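The Line Item That Is Always Missing

Budget season arrives in January for most of the organizations that buy automation equipment, and the requests tend to look alike. There is a price for the arm, a price for the gripper, a sum for installation and, if the applicant has been careful, a sum for training. The total is reviewed and reduced, and what is left is approved. Some months later a second request appears, usually smaller and more urgent, for the items the first one left out.

This essay argues that the second request should be written first. An equipment plan ought to begin with the work surface, the objects to be handled and the means of checking the result. The machine should be chosen after these are settled and paid for.

The point may seem a modest one. Purchasing departments are organized around large items, and a robot arm is a large item. It has a quotation, a delivery date and a vendor willing to visit. The table on which it will work has none of these things. Neither do the cups, bottles, scales and trays that make up the actual task, and which must be replaced as they wear, crack or go missing. In the Drumgate facility, where the author took part in three planning cycles, the allowance for such materials in the first year was $2,000. It was spent in 13 weeks. The remainder of the year was supplied from a general office account that had never been intended for the purpose, and the true cost of the program was therefore not visible to those who had approved it.

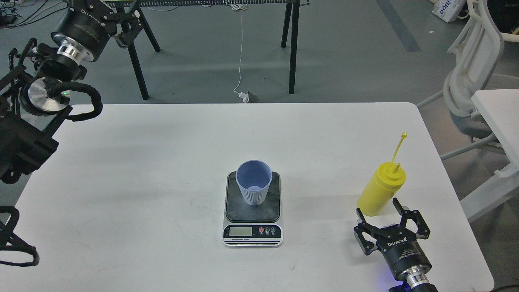 A plan built from the task upward would have avoided this. The planner would have asked which objects were to be lifted, poured, squeezed or weighed, how many of each would be used in a month, and who would order more. The planner would also have asked what degree of accuracy was needed in measurement. An inexpensive kitchen scale is sufficient for a great deal of development work. It is not sufficient where results will be reported to a customer, and the difference in price between the two kinds of instrument belongs in the budget from the beginning.

The same reasoning applies to the choice of gripper. Quotations for the Drumgate program were obtained under two internal headings, Clamix for the packaging tasks and Ra for the handling of liquids and powders. Each heading was assigned its own end effectors. In practice the two groups shared tables, shared objects and in several months shared staff. A joint plan would have shown that much of the tooling could be held in common, and that the money saved would have covered spare fingers, cables and mounting plates for both. Spares are rarely approved on their own merits. They are approved readily when they appear beside the item they support.

There is a reasonable objection to all of this. Managers who must compare many requests prefer short ones, and a list of cups and power adapters can look trivial next to a capital purchase. Some reviewers will take it as a sign that the applicant has lost sight of the larger purpose. The Callasetti plant met this difficulty by setting a fixed share, 6 percent of the equipment price, to be held for consumables and small instruments without itemization. The arrangement is crude, and a task involving food or adhesives will exceed it quickly. It is still better than silence, and it has the merit of being easy to defend at review.

Floor space deserves the same treatment. An arm needs room to reach, its operator needs room to stand, and the benches and cables that serve it take up more of the floor than the drawings suggest. Applicants should be required to submit a plan of the cell with furniture included, and a review of that plan after 30 days of use should be a condition of any further spending.

None of these measures calls for new software or a new approval body. They call for a longer first page. Those who sign equipment requests are in a position to insist on it, and the coming cycle would be a suitable time to begin.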